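Search news and publications

Home robotics | Standards and guidance

Conddale publishes good practice guide for robot arms that work in domestic kitchens

03/11/2018
By the Conddale press office

CLERNON – Conddale, the testing and guidance body for service machines, today publishes its first good practice guide for teams that develop and test robot arms in kitchens. The guide is called the Bevelach Guide, after the test house where most of the work was done. It can be downloaded without charge from the Conddale website, and printed copies may be ordered from the office in Clernon.

The guide contains 13 rules. They concern the handling of soft objects, the cleaning of grippers, the placing of cables, the stop button, and the notes which a team should keep for each session. It is written for small laboratories and young companies, which often have good engineers but do not yet have a safety department.

Why a guide for kitchens

Robots in factories have had standards for many years. These standards suppose that the machine stands behind a fence or in a marked zone, and that the parts it handles are hard and always the same. A kitchen is different in both points. The floor is shared with people, the counter has water near it, and many of the objects change their form when they are held.

During the preparation of the guide, Conddale collected 917 written observations from test sessions at Bevelach and at the workshop of its partner Keane. Of these, 386 were connected with soft or flexible objects such as cloths, sponges and bags. This was the largest group, and for this reason the first part of the guide is given to them.

Conddale wishes to make clear that the guide is voluntary. It does not replace any law or any standard which is already in force. A team that follows the guide remains responsible for its own risk assessment.

What the guide asks

On soft objects, the guide asks that each object is tested in more than one state. A sponge, for example, should be tried when it is new and when it has been used, flat and folded, dry and full of water. The results should be written down separately. During the work it was seen that many teams report one success rate for "sponge" and do not say which sponge or in which state, so that the number cannot be compared with the number of another team.

On gripping force, the guide asks for an upper limit which is set before the session and is not changed during it. If the limit must be raised, the session is closed and a new one is opened with a new sheet.

On hygiene, the guide asks that finger surfaces are inspected before the first grip of the day and after every 50 grips. Rough inner surfaces and openings in the fingers need special attention, as they can keep food rests and soap. A gripper that has been used for cleaning tasks should not touch food or tableware for eating before it has been washed in the manner described in Annex B.

On cables, the guide asks that all power and signal cables on the floor are fixed or covered in the walking area, and that the loops on a moving arm are long enough for its full reach. Cables should not cross the place where a person stands to use the stop button.

On the stop button itself, the text is short. It must be within reach of the operator at every moment, nothing may be hung on it or put in front of it, and it is tested at the start of every session with the arm in motion at low speed.

On session notes, the guide gives a form of one page. The form has space for the objects used, the state of each object, the force limit, the name of the operator and all stops, including those which were made only for caution. Conddale has noticed that stops for caution are frequently left out of the notes, although they are among the most useful information for the next team.

The sponge task

Each part of the guide is followed by one practical task. The task for soft objects uses ordinary kitchen sponges with a yellow foam side and a green scouring side. The gripper takes one sponge, holds it upright and keeps it for the prescribed time. Then the sponge is put down and the fingers are inspected. The task is simple to prepare and costs very little, and it can be repeated in any laboratory which has a counter and a sink.

A second sponge may be placed near the first one to make the task more difficult. In this case the team must record if the wrong sponge was touched, also when the grip was correct in the end.

The folded sponge is the variant for which Conddale received the most questions. A fold stores some force and can open suddenly, and the point where the fingers close is then small in comparison with the whole object. The guide recommends that the hold is judged at the pinched tip and also at the free end.

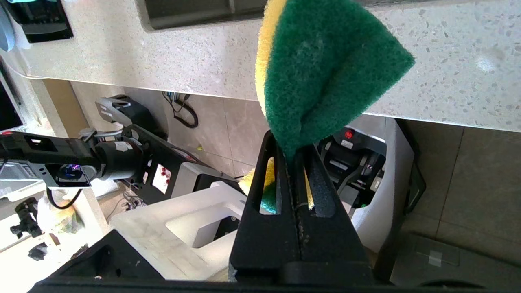
Trial period and comments

The guide enters a trial period with its publication. Teams that wish to take part are asked to use the session form for all their kitchen tests and to send copies to Conddale. Names of companies and products will be removed before the forms are read by the working group. Keane will take part from the first day and will apply the rules in its own workshop.

Comments on the text are also welcome from persons who do not develop robots, for example from those who plan kitchens or who give care at home. Comments can be sent in English, and they should mention the number of the rule to which they belong.

A revised edition will be prepared when the trial period is closed. It is planned to add a part on glass and sharp objects, which were left out of the present edition as the observations were not sufficient.

How to obtain the guide

The Bevelach Guide, the session form and Annex B are available in the publications area of the Conddale website. Training centers may copy the form freely for teaching, if the source is given. Requests for printed copies, for a visit to the Bevelach test house or for further information should be addressed to the Conddale press office, Clernon.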